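Subject: Re: [plollard-cell] gripper flange play after remount
From: Rakiya Jibrin
Date: 7/2/20

Onyekachi Yusuf wrote:
> Kitchen arm at Clodmont is dropping cups again. I get play at the
> gripper when I push a finger sideways with the brakes on. Calibration
> is from before the remount. Is it the ring or the fingers?

Check the ring first. Finger wear shows up as a bad grip, and you would not feel it with the brakes on. Leave the Tetel controller powered, arm disabled, and work at the counter by the sink with the gripper over the mat. The pose I use: 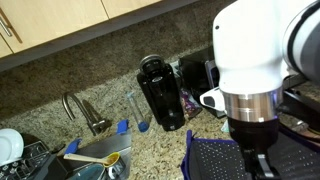

1. Wipe the silver ring and the joint below it. Grit in there reads as play.

2. Back off the 4 flange screws one turn each. Reseat the gripper by hand, then tighten crosswise in two passes.

3. Push the finger again. If it still moves, pull the gripper and look at the dowel pin. Spares are in the Onyeka drawer, part 928.

4. Check that the white bracket on the side of the arm has not shifted. If it has, the old offsets are no good.

5. Rerun calibration from the counter pose. Then run 200 open/close cycles at low speed and save the log.

The remount sheet still gives the old order, with calibration ahead of the screws. Ignore it. I will send a corrected one in September with the other Plollard changes.

If the log shows more than 6 missed closes, send it to me before you touch the fingers.

Rakiya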